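Opinion › Travel › Please Let the Pilgrim Towns Be Boring Again

Please Let the Pilgrim Towns Be Boring Again

By Vija Navickas
3 Dec 2020

I went to Strazds for the first time as a child, with my grandmother, and I was very bored there. There was a church, a spring with a tin roof over it, a bakery that closed at noon, and many old women sitting on benches. My grandmother prayed for a long time. I counted the candles until I lost my place, and then I began again. When I asked her what we would do after the church, she answered that we would sit, and we sat.

I have been thinking about that bench, because this year the town council published its plan for what it calls the visitor experience. The plan was prepared by Dolitz, a consulting firm which has done the same work for several other towns with old churches. I read all of it. The plan promises a light show on the front of the church in the evenings, an audio trail between the church and the spring, and a ticket with a time printed on it, so that each visitor gets 13 minutes at the water. It also wants to bring in 500 more visitors on each summer day. At no place in the plan did I find the word "pray."

I should say that I am not very religious. I light a candle when I travel, I know when to stand up and when to sit down, and more than this I would not claim. So I do not write as a believer who is hurt. I write as a traveler who likes old holy places and who has seen what happens when they are made exciting.

Stular is the place I know best for this. I walked there from the railway station for six years, each time in March, when the road is muddy and the hotels are half closed. The monastery kept one room with soup for whoever came. You put money in a box if you had it. The monk who gave out the soup did not tell anybody the history of the building, and if you asked him, he pointed to a small book on a shelf, in two languages, with soup on its cover too. I learned more from that book than from any guide, I think because I had to read it slowly with my hands around a hot bowl.

Then the road was made wide and the buses could come up. Now there is a visitor center where the soup room was. It is clean and the toilets are very good, I want to be fair about this, because the old toilets were terrible. But people now enter the church through the shop, they leave through another shop, and between the two they walk behind a rope. When I was there last, I tried to sit down, and a young woman with a badge told me kindly that the benches were part of the exhibit.
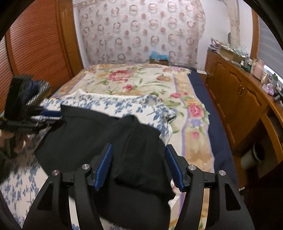 The defenders of such changes always speak about money, and I do not laugh at them. A roof of a church costs more than a village can pay. The young people leave if there is no work, and a holy place where only four people live is in danger too. A friend of mine who owns a guesthouse in Strazds told me that in a good summer she can repair something and in a bad summer she can only clean. She is in favor of the light show. We had a long discussion about it in her kitchen, and she won some of it.

What I could not accept is the idea that the visitors will not come without entertainment. They came before. They came on foot and by cart to Strazds for longer than there was a bakery. They came because somebody was ill, or because a son had returned, or because the neighbor was going and there was a place in the cart. I suspect that many people who come today have reasons of the same kind, also those who wear sport shoes and would say, if you asked them, that they are interested in architecture.

Two summers ago I sat near the spring for a whole afternoon. A man came with a big camera. He photographed the roof, the water, the sign, and himself with the sign. Then he put the camera into the bag and stood there without doing anything for such a long time that I began to feel I should leave him alone. With a ticket for 13 minutes he would have had the photographs and missed the other part.

There is an app also, of course. It is called Itell, and it speaks in your ear when you come close to a statue. I tried it in another town and the voice was pleasant. It told me that the altar was carved by two brothers who did not like each other. I enjoyed this story very much, and I noticed only when I was outside that I had not looked at the altar. I had looked at the phone, to see if the next story was loading.

My proposal is small and it will disappoint the consultants. Repair the roof. Build the good toilets. Ask for a fee at the parking lot, even a high one, and let the people who come by bus pay it as well. Print the small book again and sell it for more than it costs. Put more benches, and put them in the shade. Leave the front of the church dark at night, so that one can see there is a lamp burning inside.

Strazds has 2,000 inhabitants, and I know that most of them have never asked for my opinion. The council will vote when the spring comes, and the comments from the public can be sent until then, on paper or by the form on the town's page. The form has a field called "Which attractions would you like to see?" I wrote in it that I would like the bakery to stay open until two.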